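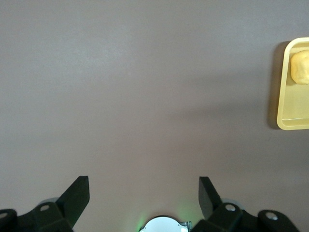 Vindano pick-and-place group
Minutes, March meeting, 14:00, Skonton room

1. Last minutes agreed. Logging fix is in and works a treat, thank you!

2. Gripper fault on the Erdős cell
The long run stopped at cycle 1,231 of 1,531. The left finger lagged on closing, the force limit tripped and the arm halted where it was, exactly as it should. Nobody was near the cell. Great to see the stop behave so well on its first proper outing!

The log shows the lag creeping in over the last 200 cycles, so we had plenty of warning and no alarm set to catch it. Lovely clear data, though (plots are on the shared drive). A loose linkage screw is the favourite, but worn firmware settings from the Jellora update haven't been ruled out.

Agreed: check all linkage screws before each run; add a lag alarm; no restarts from the remote desk until both are done.

3. Soft items
Squashing is well down with the new closing speed. More trials wanted, everyone keen.

4. Next meeting in 8 working days, same room.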